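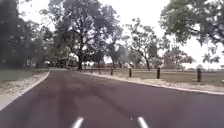 About us

Hello, I'm Chiyo Fukuda, and I run the grounds and deliveries side of Vistorby. We look after parks and the roads that go through them: mowing, edging, kerbs, litter, signs, and getting whatever needs moving from one end to the other. I started as a driver here, so if this page goes on a bit about vehicles you'll know why.

We have 43 people and, as of this February, a small fleet of self-driving carts. The carts are made by Drollen and the route software comes from Hirano (lovely people, very patient on the phone). We call the whole setup Dider, after the depot where we first tried it out, and the name has stuck so well that new starters think it's the name of a person.

So what does Dider do all day? Mostly it carries things. Sacks, tools, fuel cans, the strimmer somebody left at the far gate. It keeps between the kerbs, goes slowly on the bends and stops for anything on legs. One of our park loops is 1673 metres and a cart used to mean one of us sitting behind a wheel going round it again and again, which I did for years and can't say I miss!

What people always ask me is whether anyone lost their job. No, and I'd have kicked up a fuss. What did change is the shape of the day. Our drivers are now route keepers. They walk the road in the morning, look for branches and broken edges, check the posts, and decide whether the carts go out at all. If a route keeper says no, it's no, and they don't have to ring me first. They also got a pay rise for it, after a fairly lively meeting with plenty of biscuits.

It hasn't all been smooth. The first weeks were a pain, with carts stopping dead for leaves and pigeons, and a couple of our older hands thought the thing was there to spy on them. We agreed in writing that cart recordings are for road safety and nothing else, and the route keepers can look at any of them whenever they like. Some of the crew still prefer to drive, so we kept two of the old trucks and they have them.

I do miss the chat, a bit. You used to get a lift back to the yard with whoever was driving and hear all the gossip. Now we stop for tea together at ten, everyone, which was the mowing team's idea and a very good one.

If you'd like to come and see how we work, or you've got a park with a long road in it and tired legs, give the yard a ring and ask for me. Boots are best if it's been raining.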